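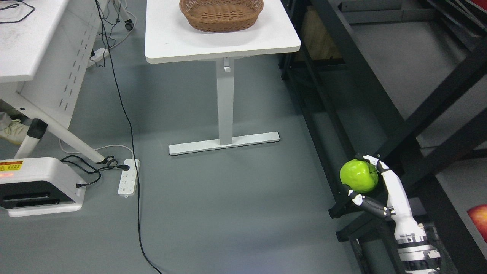 The Long Storage of Apples

An apple picked in September is still breathing in May. It takes in oxygen, burns sugar and acid, and gives off carbon dioxide, water and heat. Nothing done in a storage building stops that process. The whole business of keeping apples is a matter of slowing it down without killing the tissue, and the margin between the two is narrow.

At the Hatholm packing cooperative, the work is done in 22 sealed rooms along the north side of a low concrete building. Each room holds 900 bins stacked to just under the evaporator coils. The doors are gasketed steel, with a small window at head height and a sampling port below it. Once a room is closed, it stays closed until the fruit is sold.

"People ask what we add to the air," says Brian Nyaga, the storage manager. "We mostly take things out."

Outdoor air is close to 21 percent oxygen. In a standard controlled atmosphere room the level is brought down to between 1 and 3 percent, usually by flushing with nitrogen. Carbon dioxide produced by the fruit is held in a similar range by circulating room air through a scrubber. Temperature sits near the freezing point of water, a little higher for varieties that suffer chilling injury. Relative humidity is kept above 90 percent, or the fruit loses weight and the skin goes slack.

Loading speed matters as much as the final settings. A bin that waits in a warm yard for a day has used up storage life that cannot be bought back. Hatholm aims to fill, cool and seal a room within a week of the first bin going in, and the harvest crews are scheduled backward from that number. Rooms are filled by variety and, where volume allows, by orchard block. A Billitz block picked ripe does not share a room with fruit meant for spring.

Ripeness at picking is measured with iodine. The apple is cut across the middle and the cut face is dipped. Starch stains blue-black, sugar does not, and the pattern is scored against a printed chart. Fruit for long storage is picked while a good part of the flesh still stains. Firmness is read with a penetrometer on two pared spots on opposite sides of the apple, and dissolved sugar with a refractometer from a few drops of juice. Green varieties need more care at this stage, as skin color says little about what is going on inside.

The other gas in the room is ethylene. Apples make it as they ripen, and exposure to it pushes them to ripen further. Many storages now treat fruit soon after harvest with 1-methylcyclopropene, which occupies the ethylene receptors in the tissue. The treatment holds firmness well, but it has costs. Some varieties become more sensitive to carbon dioxide, and fruit treated too early may never develop much aroma.

Francine Simard, a postharvest consultant who works with Hatholm and several smaller storages, spends most of the winter on disorders. Superficial scald shows as brown patches on the skin, often only after the fruit has been warmed for several days. Bitter pit starts in the orchard with low calcium and appears as sunken spots near the blossom end. Internal browning gives no outside sign at all.

"You cut fruit," Simard says. "There are optical sorters that will find browning, and they are good. I still want a knife and a table every Wednesday."

Her samples are drawn through the port from bins placed near the door, a known weakness, as door bins are not always typical of the room. Half of each sample is cut at once. The rest is held at 70 degrees for a week to imitate a store shelf and a kitchen counter, then cut.

The newest rooms at Hatholm run on a different principle. Sensors supplied by Catix measure chlorophyll fluorescence from a small tray of fruit, and the controller lowers oxygen until the signal shows stress, then backs off slightly. The set point follows the fruit through the season in place of a fixed table. Nyaga has two rooms on the system and puts the firmness gain at opening as modest but steady. Energy use fell too, mainly from shorter fan hours.

Opening a room takes planning. The atmosphere inside will make a person unconscious within a few breaths, so the doors are locked and tagged, and the room is vented until a meter reads normal oxygen at floor and ceiling. The packing line needs its orders in place by then. In April, with nearly half the rooms still sealed, Nyaga opens them one at a time, starting with the blocks that scored ripest in the fall.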